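Home | Course Outline | Handouts | Lab Schedule | Contact

Kundside Technical Institute
Automation Maintenance II
Handout 5: Care and Adjustment of the Hand-Held Gripper

Revised March 2, 2020

Scope

This handout covers the inspection, cleaning and adjustment of the two-finger hand-held gripper used in the Woten fabric handling course. It applies to all units issued from the Whitlock Building tool room. Students must read it before signing out a gripper. The written log kept with each unit is part of the graded work for this module.

The gripper is treated here as a maintained machine in its own right. Faults in the fingers or the linkage carry over directly into the recorded grasps, and they are difficult to find afterward. A short inspection is therefore required before every session.

1. The linkage

Each finger is carried by an outer arm and an inner link. The links turn on large pivot pins at their lower ends, and smaller pins join the upper ends. When the linkage is in good order, both fingers travel the same distance and meet on the center line of the body.

Open and close the gripper slowly several times with no load. The motion should be even on both sides. If one finger leads the other, check the large pins first. A pin that can be moved sideways with a fingernail is to be reported and the unit returned. Students are not permitted to remove pivot pins.

Dust collects on the outer arms and works its way toward the joints. Wipe the arms with a dry lint-free cloth, moving away from the pins. Do not use oil. Oil on the linkage will reach the fingertips and from there the fabric.

2. The fingertips

Inspect the inner face of each fingertip under a bench lamp. The gripping edge must lie flat along its full length, without lifted corners or trapped threads. Loose fibers are removed with tweezers. If an edge has lifted, the fingertip is replaced as a complete part; gluing in place is not accepted.

Fingertips are to be changed in pairs. A new tip set against a worn one will close at a slight angle, and thin cloth will slide out on the worn side.
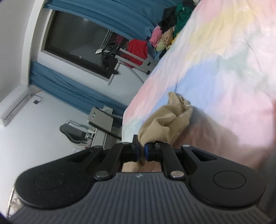 3. Grip check on cloth

The grip check is carried out on soft material laid over a larger soft surface, such as a made bed. A hard bench top gives a false result, as the fingers stop against it before they have closed.

Lower the fingers to either side of a fold, close them, and lift until the fold is clear of the surface. Hold for 5 seconds. Repeat with the gripper tilted to the left and to the right. Cloth that creeps between the fingers during the hold indicates worn edges or weak closing force. Enter the result in the log before making any adjustment.

4. Closing force

Closing force is set with the Badirus adjusting key, issued with the log. Turn the key in small steps and repeat the grip check after each one. Too much force marks fine cloth and loads the pivot pins. If an acceptable hold cannot be reached within the range of the key, stop and return the unit.

5. Service interval

A unit may be used for up to 300 grasps between full inspections. Full inspections are done by tool room staff in Room 122. The student's log must accompany the gripper; units received without a log will not be inspected and will count as overdue.

For the next meeting: complete Sections 1 through 4 on your assigned unit and bring the signed log sheet. Section 5 will be covered in the lab.

Automation Maintenance Office, Room 241, Whitlock Building | © 2020 Kundside Technical Institute | Back to top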